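Week 4 notes: The fault that didn't trip anything

Okay, picking up where we left off with the arm. I promised I'd tell you about the worst afternoon I had in the Kumasville lab, so this week is mostly that, plus what I want you to take from it for the write-up.

Quick background. Back in 2021 we were running a two-armed robot we called Konik on tabletop sorting. Small stuff, all soft or cheap, hands moving slowly. Every joint had a torque limit, and if a joint went over its limit the whole thing froze. We trusted that limit way too much (me especially!).

What happened was that the left wrist encoder slipped. It didn't die, which would have been great, because a dead encoder throws an error and everybody goes for coffee. It slipped by 5 degrees and kept on reporting perfectly healthy numbers. So the controller thought the palm was level, and the palm was tilted, and the thumb was lower than the software believed it was. 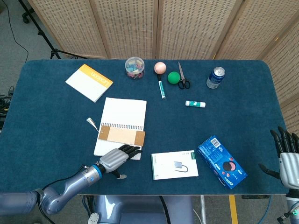

Notes by Donal Dolan, Robot Safety and Faults, Zeltdale

Think about what a thumb does when it's lower than you think and there's a notebook under it. It drags. A notebook slides pretty easily on a tabletop, so the torque stayed low, so the limit never tripped. The hand just plowed things toward the edge, over and over, and the log said every reach was fine. I sat there for over an hour blaming the vision code. Then I leaned in to pull a glue stick out of the way with the motors still live, and the hand came across and pinned my knuckles against the table. It was a bruise, nothing more, but the torque limit didn't save me there either. My hand gave way before the joint noticed.

So, two separate failures, and please keep them separate in your write-up:

1. The sensor was wrong in a believable way. A range check can't catch that. You need a second source, like a hard stop you touch at startup, or the camera looking at the wrist.

2. I reached in while it was live. That one's on me. The stop button was behind my chair, and I'd gotten used to the thing.

What we changed: Miah, our startup routine, now drives each wrist gently to its hard stop and compares. If it's off by more than a degree, no motion. The stop button lives on the operator's side. Hands go in only when the drives are off, and "paused" doesn't count as off. Paused means it's waiting to move again.

For next time, read the handout on encoder types and sketch a fault tree for the slipped wrist. Start from "hand contacts person" and work down. One page is plenty, and pencil is fine. If your tree has the torque limit as the only thing standing between the fault and the person, go back and look at that branch again.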